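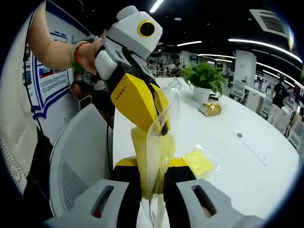

Béla Kerekes is late, then he isn't, he was in the other room on the phone the whole time. "Turnout," he says, sitting down. "Always turnout." No hello.

He ran the local campaign in Skostine. Council race, 16 seats, one mayor's job, and a result that went the wrong way for him by 37 votes. We talked on 03/06/2019, over an hour, with the phone going off twice.

Start with the margin. Does it keep him up?

"It did the first week. You go street by street in your head. That building on the corner, did we knock there or did we leave a flyer? I know which ones we left a flyer." He shrugs. "A flyer is what you do when you're tired."

He doesn't blame the candidate. Takács, he says, was good in a kitchen and bad on a stage, and a town that size should have been a kitchen campaign from the first day. They booked the hall anyway. Three times. Chairs put out for far more people than came.

"The party office loves a hall. You can photograph a hall. They wanted a speech about the national picture, and people in Skostine wanted to hear about the bus."

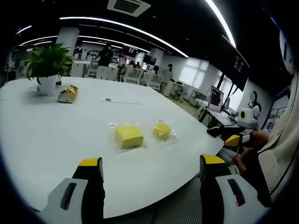 The bus, then. The Illano line, cut back last September to four runs a day, none after six in the evening. If you work a late shift at the depot you walk or you pay somebody. Kerekes says it came up at nearly every door he knocked himself, and it got one line in the program. On page five, under "Transport and other matters".

"Other matters! I told them, put it on the front. They said it's a county decision, the council can't change it. Fine. So say that. Say we'll go to the county and make noise. The other side said exactly that, and they can't change it either."

Did they win on it?

"They won on 37 votes, so they won on everything. On the bus, on the weather."

He's been at this 26 years, started by folding leaflets for an uncle who wanted to be mayor and never got there. Back then a ward list was a shoebox. Now it's a spreadsheet, and he doesn't think the spreadsheet is better, only faster to get wrong. Two streets were in it twice this time. One wasnt in it at all. He found that out on the evening before the vote and went over there himself with a flashlight and got through half of it.

Money is a sore point. The limit per candidate didn't bother him, they never got near it. What bothered him was when it arrived. The last 1000 leaflets were paid for and delivered with two days left, and most of them are still in the office, under the window. He offers me some. I take one. The bus isn't on it.

And the recount? There was talk of one.

"There was talk, from people who weren't in the room. I was in the room. They counted properly. I signed the sheet." He says this quickly and doesn't want to go back to it. Some in his own party were annoyed that he signed. One of them called him soft in front of the younger members, and he's still angry, you can hear it.

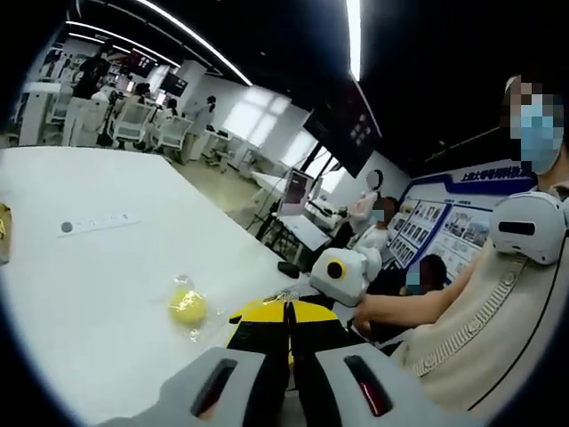

So will he run the next one?

If they let him pick the candidate before the summer, he will. Otherwise he stays home and votes.

He has someone in mind, won't say who. Not Takács, who has gone back to work and wants a rest. Somebody from the new houses out by the Skiline road, where the party has never had a member, let alone a name on the ballot. "They vote there. We just never asked them for anything but the vote."

On the new mayor he is more polite than I expected. They've spoken once, at the market, five minutes. The mayor asked about his knee. Kerekes asked about the county meeting, and got told the date hadn't been set.

"So I'll be asking him agian next month," he says. "And I'll bring people."

The phone goes. It's the party office, something about the hall deposit. He holds up a finger, walks out to the stairs with it, and I can hear him for a good while saying no.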